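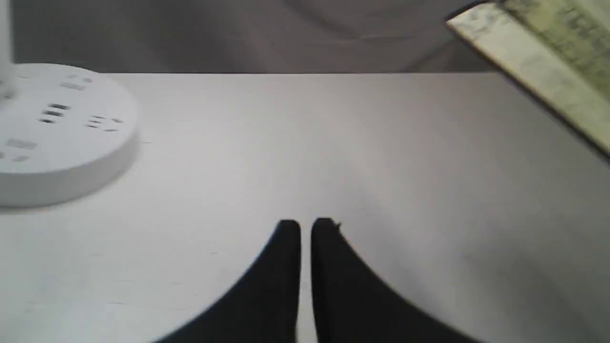

Item 1: round white power strip, left side of the white table.

Table and outlet check, Malterwood workroom, July 2018
Checked by: Giorgia Morelli

1. Power strip – OK, with a note. I like these round ones, they don't slide around as much as the long kind! Please keep drinks well away from it, and don't plug a second strip into it (yes, I'm looking at you, Gianni). Next look in May, along with all the others.

2. Cord – OK. I ran my fingers along the whole thing and found no nicks or soft spots. Tag number 163 is still on the plug, though the ink is going and I'd like to rewrite it.
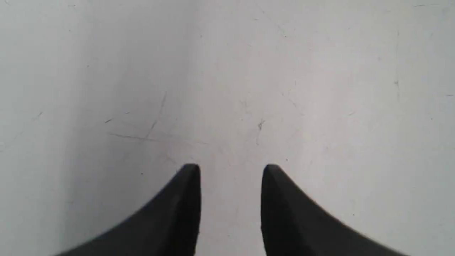

3. Tabletop – OK. I always do tabletops with the flat of my hand first and then a damp cloth, and I felt no chips or rough patches anyplace. The light gray surface is pale enough that a spill of coffee or ink should show up fast, so wipe it right then and use the mild soap under the sink – no scouring powder, please, it dulls the finish.

4. Legs and feet – needs work. Two of the feet want tightening, and the table rocks a bit when I lean on it. Soo-ah has the hex keys.

5. Wall outlet – OK. Cover plate is snug and the tester lit up the way it should.

Still open: the feet (item 4) and a new tag for the cord. I'll sign off once Osvaldo has seen the table stand still.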